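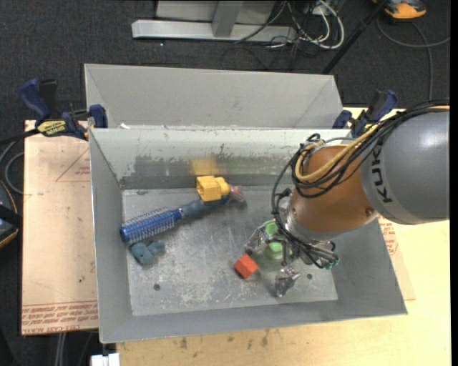
Grasp collection FAQ

I get the same emails every time a new batch of students or hobbyists finds the project, so I finally put my answers in one place. I run the grasp collection at Toltmont, which is a small lab with one long room and a lot of extension cords. If your question isn't covered, write to me and I'll add it when I get a minute.

What are you collecting, exactly?

Tries. The arm reaches into a metal bin, closes its fingers somewhere, lifts, and we save what the cameras saw, where the hand went and whether anything came up with it. That whole bundle is one example. We do that over and over with different stuff in the bin, and the learning system gets to chew on all of it later.

Do you throw away the misses?

No! Please don't throw away your misses. I did this my first month and ended up with a model that thought every grasp in the world was a great idea. It had never seen a bad one. Now we keep everything except tries where the equipment itself had a problem (a camera dropped out, the arm stopped on a fault, somebody leaned on the table). Those get flagged and put in a separate folder.

What do you put in the bin?

Cheap everyday things, mostly. Hairbrushes, toy blocks, little cubes, squishy rubber toys. I like a hairbrush a lot because it's really two objects in one — a nice easy handle and then a head full of bristles that's a pain to close on. Cubes are the boring ones, but you want some boring ones in there or you can't tell whether a bad day is the object's fault or yours.

See-through plastic is its own headache. Depth cameras tend to look right through it or report garbage, so we mix in one clear or partly clear thing at a time and tag those sessions.

How many objects at once?

Seven at the most. More than that and they pile up, and the pile turns into a different problem that I'd like to have its own dataset someday. Fewer is fine. A nearly empty bin teaches the system that flat floor is a bad place to grab, and it does need to learn that.

Why a metal bin with slanted sides?

The slant rolls things back toward the middle, so the fingers don't have to dig around in a corner. My first bin was a straight-sided wooden crate from Truswood and I spent half my life fishing blocks out of the corners with a ruler. Metal has its own downside, I'll admit. It's a bit shiny, and you get smudgy reflections of bright objects on the walls. I've decided to live with it. The model seems to sort it out once it has seen enough of them.

Should I clean the bin?

Wipe out crumbs and lint, sure. I wouldn't polish it. Scuffs and streaks build up anyway, and I'd rather the system got used to a bin with some miles on it.

Does it have to be clamped down?

Yes. Clamp it. The fingers touch the floor now and then, and a bin that scoots even a little will ruin your calibration without telling you. I lost an entire afternoon of tries that way. Check the clamps before each session and again after lunch.

What's the second compartment for?

When we're running the sorting version, the arm picks from one side and drops into the other, then swaps. That way it can keep itself busy without me standing there. For plain grasping we leave one side empty and ignore it.

Can I use a different arm?

You can, but don't pour the two sets together without labels. We use a KUKA with a multi-fingered hand, and a grab that works fine with several fingers can be hopeless with a two-finger pinch. Write down the arm, the hand, and anything you've changed on the fingers. Even new fingertip pads count as a change in my book.

How long is a session?

60 minutes, then a break. In the break we swap the objects, look over the cables around the wrist and make sure nothing is rubbing or pulling tight. Cables wear out faster than anything else we own, because the wrist twists one way, then the other, all day long.

How do you decide where the hand goes?

In the early sessions it was close to random, inside a safe box I drew around the bin floor. Random is slow and most tries come up empty, but it gets you spots a person would never pick. These days it's a mix: the current model chooses most of the grabs and we still force a random one every so often. If you let the model choose everything it falls in love with one kind of grab and just keeps doing it.

Who does the labeling?

Mostly the software. After a lift, it compares the bin before and after, and checks how far the fingers closed. When those two disagree, the try goes to a person. That used to be me, and now it's usually Gangadharan Nair, who is far more patient with blurry pictures than I am. His rule is three looks and then mark it unsure. Unsure is a perfectly good label — please use it!

What do you use to store it all?

Deleck for the logs and plain folders for the pictures. Each session folder gets a text note with the objects, the lighting and who was on shift. The notes are dull to write and I've never once regretted having them.

Does lighting matter?

More than I'd like. We run some sessions with the overheads on and some with just the side lamps. If your room has windows, collect in the morning and again at 4 p.m. or so, and don't close the blinds every time.

Can I get the data?

The first release is planned for September, with 14 object sets in it. The folks at Çınar already have an early copy and are kindly finding my mistakes. If you want to help test the download, email me and tell me what hand you're using.

Can I send you objects?

Yes please. Nothing sharp, nothing that leaks, nothing bigger than a shoe. Put your name in the box so I can credit you in the session notes, and don't expect it back in one piece.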